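How to test a chore before you hand it to a machine

Can a robot clear a dinner plate yet? Sometimes. At Karnell we score each chore the same way, and you can do it at home.

Step 1. Pick one small job. Moving a single piece of food off a plate is plenty.

Step 2. Do it yourself with hand-held grippers. Two fingers per hand, no wrist tricks. Curved, shrimp-shaped pieces are a good test - they lie low and leave the jaws little to hold. 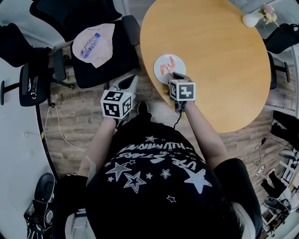 Step 3. Repeat it 200 times. Turn the plate a little between tries and write down every drop.

Step 4. Compare. If you drop more than 5, pick an easier job for now. Folding laundry still fails this test for us.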